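Vindomer Supplier Site Check – Clurulwood Sewing Unit
Visit type: follow-up, March
Workers on site: 148
Records sampled: 69

1. Fire exits unlocked during shift – PASS
All doors opened from the inside without a key. The door by the cutting room sticks. Plane or rehang it.

2. Aisles clear – PARTIAL
Main aisle fine. Bales of organic cotton were stacked over the painted line near the packing tables. Moved while we were there. Same finding as last visit.

3. Extinguishers tagged and in date – PASS
One in the boiler room hangs too high for shorter staff.

4. Wages match time cards – PARTIAL
Of the records sampled, two showed overtime paid at the normal rate. The unit agreed to pay the difference in the next pay run. Send us both pay slips.

5. Age documents on file – PASS
Copies are kept in a locked cabinet. No gaps.
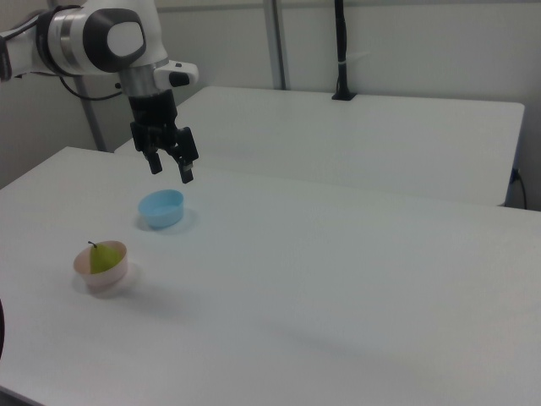
6. Dye and solvent storage – FAIL
Drums from Anden had labels in one language only, and most of the dye room staff read another. No spill tray under the back row. Labels and trays are both needed before the next order ships.

7. Drinking water – PASS
Test report seen. Next test should include the tap in the yard.

8. First aid – PARTIAL
Boxes stocked, but the trained person on the late shift has left. Train a replacement.

9. Subcontracting declared – PASS
Hamada order, 2,506 shirts, traced from cutting to packing. 309 were sent out for hand embroidery at the home workers' group already on our list. Piece rates for that work were posted in the office but not at the group's own meeting room – please post them there too.

Overall: orders may continue, with item 6 open. Photos of the new labels and spill trays can be sent by email. Items 2, 4 and 8 will be looked at again on the next visit.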